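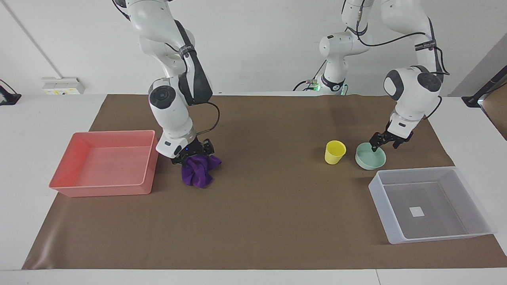 From: Rebecca Martinelli
To: Henare Textile Recovery Discussion List
Date: April 18, 2024
Subject: Re: Revised sorting categories for household textiles

Dear colleagues,

Thank you to all member sites that sent comments on the draft sorting categories. The reply below addresses the questions raised by Ngaio Hoani on behalf of the Rovbridge depot, which several other sites have asked in similar form. Her message is quoted first so that new subscribers can follow the discussion.

Ngaio Hoani wrote:

> Dear Rebecca,
>
> We have read the draft and support the general direction. Before
> Rovbridge can adopt it, we need guidance on four points.
>
> First, the draft moves cleaning cloths, dish towels and small
> household linens out of Mixed Soft Goods and into a category of
> their own. Our depot has always baled these together with worn
> T-shirts for the wiper market. If they must now be kept apart,
> do we also need to weigh them apart?
>
> Second, the draft says that items of "unclear fiber content" go
> to Category D. Most small cloths reach us without a label. Read
> strictly, nearly everything in the new category would end up in D.
>
> Third, the rule on damp goods gives the site supervisor the
> decision, but it does not say what happens to the rest of the bag.
>
> Finally, the monthly return still has the old column headings.
> Which version should we use in the meantime?
>
> We handled 1,152 bags in March, and any change to the weighing
> step will affect how we plan our shifts.
>
> With regards,
> Ngaio Hoani
> Rovbridge Depot

Separate weighing of small household linens

Sites are not required to weigh small household linens as a separate stream during the trial period. They should be kept in a separate container and counted by the container, using the standard 25-pound figure for a full one. Part-full containers are carried over to the next return. A site that already has a spare scale may record actual weights, and the office would be glad to receive them, but the two methods should not be mixed within one month.

The reason for the new category is commercial. Pitomon, which takes most of the wiper-grade material from our members, has told us that loads containing dish towels and cleaning cloths are graded differently from loads of cut jersey. Under the present arrangement the whole load takes the lower grade. Keeping the two apart should allow the jersey to be sold as jersey. Whether the linens will find a steady buyer of their own is less certain, and we will report on this when the first loads have been invoiced.

Items without a fiber label

The wording of the draft was too broad on this point, and it has been changed. The revised text of section 4 reads as follows:

"An unlabeled item is placed according to its type and condition. Category D is used for an unlabeled item only where the sorter has reason to believe that it is coated, laminated, flame-treated or filled."

An ordinary cloth without a label therefore goes in with the other small linens. Sorters are not expected to carry out burn tests or any other test of fiber content, and sites that still have the old test kits should withdraw them from the benches. Microfiber cloths are accepted in the small linens category for now. Please note that this differs from the guidance given at the regional meeting, where members were told to hold them back.

Damp goods

Where one damp item is found in a bag, the sorter should set that item aside and check the items next to it. If those are dry and free of odor, the rest of the bag may be sorted in the usual way. If there is visible mold on any item, the entire bag is to be closed, marked and recorded as refused. The decision remains with the site supervisor in either case – the draft was not intended to change that – but the supervisor does not need to be called for a single damp towel.

The refusal log should show the date, the collection route and the reason. It does not need to show the weight.

Monthly return

Please continue to use the old form until the new one is issued. Small linens should be entered in the Mixed Soft Goods column, with the number of containers written in the remarks field. The office will move the figures across. Josodico, which maintains the reporting system, expects to need up to 3 weeks to add the new column once the categories are final. Earlier returns will not be restated.

Other comments received

Two sites asked whether curtains belong with household linens. They do not. Unlined curtains stay in Large Flat Goods, and lined curtains go to Category D, as before.

One site asked for printed bench cards in place of the wall chart. These are being prepared and will carry form number 626. Sites wishing to receive cards in a language other than English should write to the office with the language and the number of benches.

The revised draft will be sent to this list as a plain text attachment. Further comments may be sent to the list or to me directly. Comments on prices should come to me only, as the list archive can be read by buyers.

Yours sincerely,

Rebecca Martinelli
Materials Standards Office
Henare Textile Recovery Network

To leave this list, send a blank message with the word "unsubscribe" in the subject line.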